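Section 4. Setting Up Your Drip Torch and Test Fire

Okay, you've got your burn plan signed, your permit number is written on the front of the binder, and your crew knows where to park. Now we get to the part everybody wants to skip to. I've run small burns on my own place at Skikville for a good while and I still go through these steps with the page open on the tailgate, so please do the same!

I'm writing for small blocks of grass and light brush, the kind a landowner with a trained crew can handle in an afternoon. If you're working under big timber or anywhere with deep duff, stop and read Section 9 first.

Before you fuel anything

1. Call the dispatch desk and get your authorization for the day. Write down the time and the name of the person you talked to. Yesterday's okay doesn't carry over.

2. Walk the whole firebreak. I mean walk it, don't drive it (I've driven right past a fallen limb lying across bare dirt, and a limb makes a lovely bridge for fire). Rake it down to mineral soil wherever leaves have blown back in.

3. Take your weather on site: temperature, humidity, wind speed and wind direction. Check it against the limits in your plan. If one number is outside the limits, you're done for the day. Go have lunch.

4. Fill every water pack and run the pump on the tank for a full minute. Ours holds 106 gallons, and I top it off even when it looks full.

Note: Cathal Brophy, my burn boss on the Lomstead blocks, likes a second weather reading taken down in the low ground. The air in a hollow can behave very differently from the air up on the road, so I do it his way now.
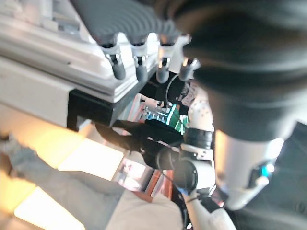
Filling and assembling the torch

5. Set the torch on bare ground, well away from vehicles and at least one good long hose length from anybody smoking. Better yet, no smoking.

6. Pour in the premixed fuel your torch maker calls for. Leave some room at the top for the fuel to expand.

7. Check the gasket under the lock ring. If it's cracked or flattened, swap it out. I keep spares in a bread bag in the glove box.

8. Turn the spout so it comes out of the tank, with the loop pointing away from the handle side. Tighten the ring by hand until it's snug.

9. Close the breather, tip the torch over, and look for drips around the ring. Wipe the whole thing down before it goes anywhere near a flame.

CAUTION: Never use straight gasoline. Never refill a torch while the wick is burning or still hot. If fuel gets on your clothes, change them before you go back to the line, and yes, that means packing extra pants.

Lighting the test fire

10. Pick a spot at the downwind corner, just inside the break, with the same fuel you'll be burning everywhere else. A bare patch won't teach you anything.

11. Put one person with a water pack on each side and one outside the break watching for spots.

12. Open the breather, light the wick, and lay down a short strip. Then quit and watch it.

13. Look at how the smoke lifts and where it's headed. On the Flundodow side we have a road 905 feet off, and if the smoke leans toward it we put the fire out and try another day.

14. If the flames stay within your plan and the smoke is going where you want it, tell the crew out loud over the radio and wait for each person to answer. Then start your backing fire along the downwind break.

Note: Write the test fire result in the log, good or bad. Peadar Ní Chonaill keeps ours and she'll come find you if that line is blank.

CAUTION: A good test fire only covers the conditions you had when you lit it. Take the weather again every 30 minutes, sooner if you feel the wind shift on your neck.

Go on to Section 5 once the backing fire has burned a black strip as wide as your plan calls for.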